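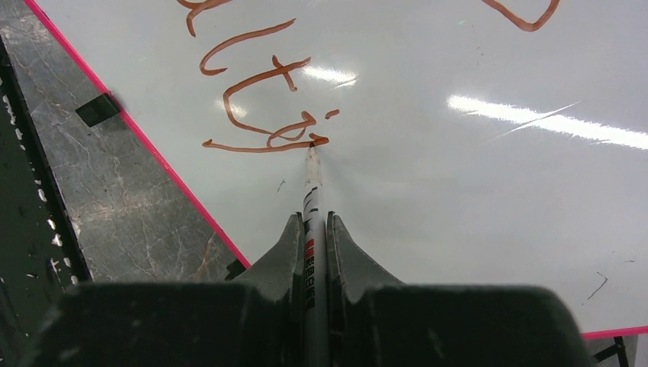
Abb. 4: Schreibversuch auf dem Whiteboard, Blick der Handgelenkkamera

4.2 Vergleich der Greiferfinger beim Schreiben

Für den Schreibversuch haben wir 3 Fingerpaare am selben Arm getestet: flach, mit Gummiauflage und mit schräg zulaufender Spitze. Jedes Paar schrieb dieselbe Zeichenfolge 20-mal. Die Bahn blieb unverändert, das Board lag flach auf dem Tisch.

Bei den flachen Fingern drehte sich der Stift in 16 Durchgängen merklich um die eigene Achse. Mit Gummiauflage hielt er besser, wurde aber beim Aufsetzen nach oben gedrückt — die Striche brachen dann in den Kurven ab. Die schrägen Finger lieferten die gleichmäßigsten Linien. Lange Grundstriche gelangen fast immer, kleine Schleifen gerieten oft zu eng.

Die Auswertung der Kamerabilder hat Kirstin Dow übernommen. Von den 957 Einzelbildern waren einige wegen der Spiegelungen der Deckenbeleuchtung nicht brauchbar. Lionel Collet hat deshalb den Schwellwert im Skript von Hand angepasst. Die Anpresskraft wurde nicht gemessen, dafür fehlte uns der Sensor.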